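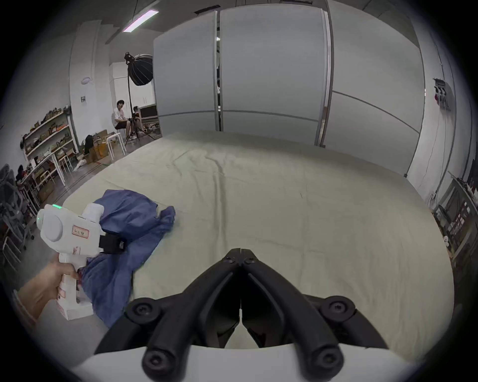
Damilola Jibrin asks if the Cutlow wool mat can go straight on a dining table or if it needs a board under it. Board under it, please. Or a folded towel at the very least. Steam goes through wool and will cloud a varnished top, had that happen to my own mother's table and I still hear about it.

Cutlow Wool Pressing Mat, item 517
Back in stock October. Gray only for now.

Pressed wool, cut square, 19 inches on a side. Good for quilt blocks, collars, cuffs, doll clothes, anything you'd rather not drag the full ironing board out for. Wool holds the heat so you're pressing from both sides more or less. Seams lie flatter. Takes an iron up to 400 degrees F, past that you'll smell it, and that's on you.

Smells a bit like sheep the first few times anyway. Normal. Goes off. Open a window.

Edges are cut, not bound. They fuzz a little. Trim with scissors, don't pull.

Washing -- don't. Lint roller, then a damp cloth if there's starch on it. Dry it flat. A customer put one thru the machine last spring and it came out the size of a potholder. Very nice potholder.

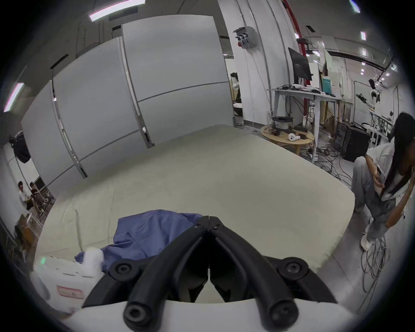 Catalog page 11

Feltus Table Pad, by the yard

For people who want the whole table covered. Thinner than the Cutlow, cotton face, foam back. Not a heat mat by itself! Put the wool on top of it and you have a decent setup. The pad stops the mat from skating around and saves your elbows.

Sold off the roll, whole yards only. We cut it a touch long. Can't take back cut yardage, sorry, so measure twice and measure the overhang too, folks always forget the overhang. Clips are extra, the plastic ones hold better than the metal in my opinion and don't mark the table edge.

Folding it for storage leaves a crease in the foam. Roll it. A mailing tube is fine, or the cardboard core we ship it on if you ask for it in the order notes. 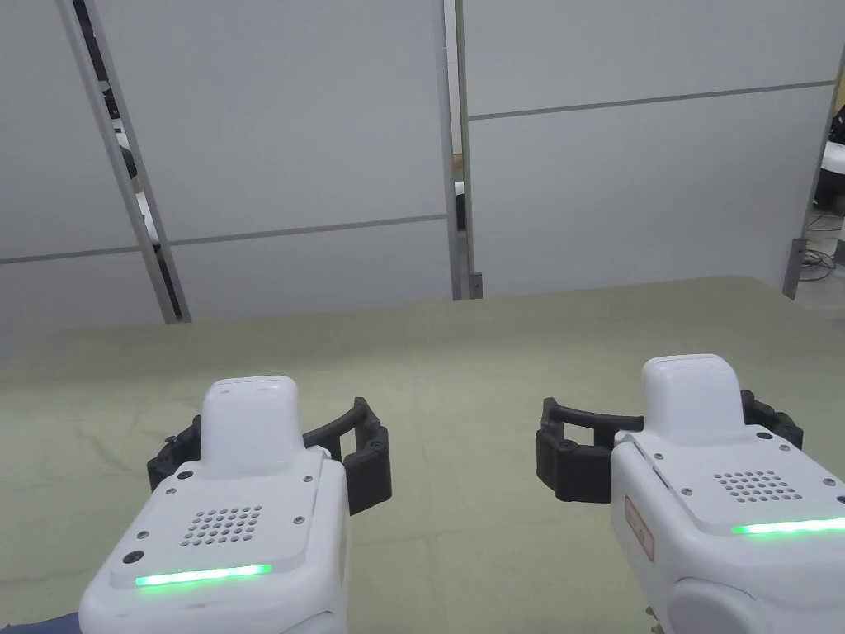 Shop Notes, Issue 19

Which starch? Get this one every week. The Soltani spray is what we use at the cutting counter. Light hold, no flakes if you let it soak in a minute before the iron goes down. Spray the back of the fabric. Keep the nozzle capped, it clogs, hot water clears it.

Boronard makes a heavier one in a jug you mix yourself. Cheaper by the cup. Better for bias strips and anything fiddly. Too stiff for shirts, unless you like that. Mixed starch goes sour so only make what you'll use, and wash the bottle out before the next batch.

Either one builds up on wool over time. You'll see shiny patches. Flip the mat and use the other side, both sides are the same.
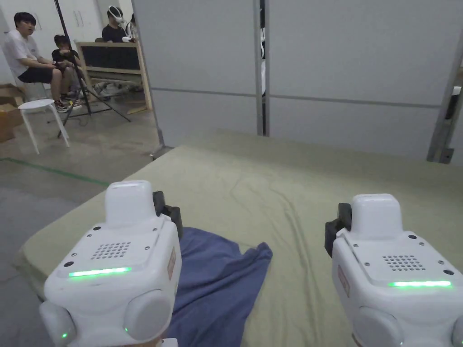

And let the thing cool before you put it away. It holds heat longer than you'd think, and damp wool shut in a drawer gets musty. Stand it on edge overnight, against a wall is fine.

Shipping: mats go flat in a box, yardage goes rolled. They ship seperately so don't panic if only one shows up. Orders in before 11 a.m. go out same day. Store pickup is at the side door, ring the bell, bring your order number.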